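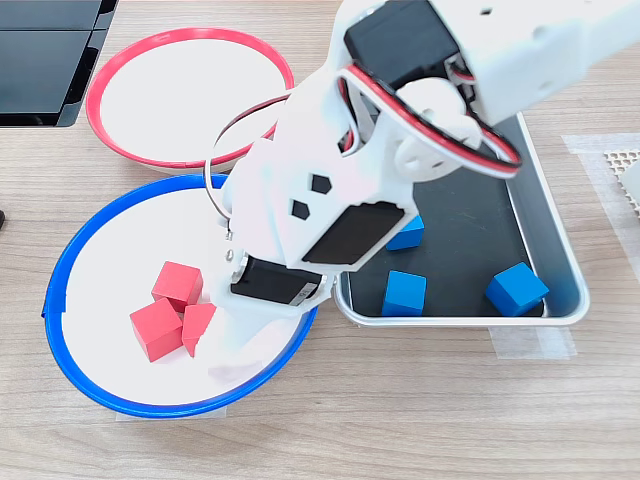
Page 60

Section 4. Laying Out and Running the Sorting Set

The Karmont tabletop sorting set (order no. 2374) uses two bowls, one tray and a small supply of colored cubes. Read this section through once before the first session. It assumes the table has been leveled as described in Section 3.

4.1 Before you start

1. Clear the tabletop and wipe it with a dry cloth. Do not use furniture polish. It leaves a film that tape will not hold to.
2. Set the red-rimmed bowl and the blue-rimmed bowl next to each other. The rims may touch or overlap slightly.
3. Place the metal tray beside the bowls or behind them. Either layout works, but keep the same one for the whole session.
4. Press a strip of clear tape over the edge of the tray and onto the table. Do the same for each bowl if it slides.

CAUTION: Lift tape slowly and at a low angle when you pack up. Pulling it straight up can raise the grain on softer tops.

4.2 Matched and crossed sorting

In a matched sort, red cubes go in the red-rimmed bowl and blue cubes go in the blue-rimmed bowl. In a crossed sort the colors are swapped. Write the type of sort on the session sheet before the first cube is moved — it can't be worked out reliably afterward from a half-finished table.

1. Put all cubes for the session in the tray.
2. Move one cube at a time. Lower it into the bowl and let go near the bottom. Dropped cubes bounce, and the bowls are shallow.
3. Leave cubes as they land. A tilted cube, or one leaning on its neighbor, counts as placed.
4. If a cube lands outside the bowl, return it to the tray and mark the move as a miss.

NOTE: A cluster of red cubes in the blue-rimmed bowl is correct in a crossed sort. Check the sheet before moving anything back.

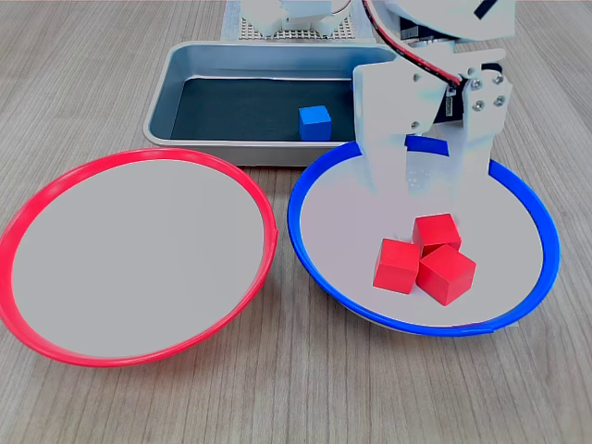
Can I use a different tray?
Any flat tray with raised sides will do, as long as it is big enough for the cubes to lie without stacking. Avoid trays with a patterned floor.

4.3 Finishing a session

1. Check the tray, including the corners. A cube against the side wall is easily missed.
2. Check each bowl against the sheet and enter the result.
3. Return all cubes to the tray, or to the storage bag if you are done for the day.

A session is complete only when the tray is empty. If you stop early, enter the cubes left in the tray as unsorted.
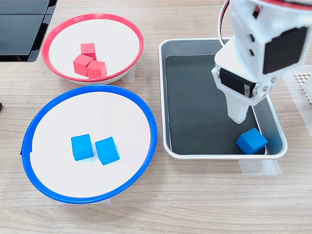

4.4 Care and replacement

Wash the bowls by hand in warm water and dry them before stacking. Wipe the cubes with a damp cloth — never soak them. The cubes are rated for up to 3000 moves, after which the faces may begin to dull. Dull cubes can still be used for practice.

Replacement bowls and cubes are ordered through Aguirre, quoting the order number at the start of this section.

Section text: Urmas Ots. Revised 6/20/24.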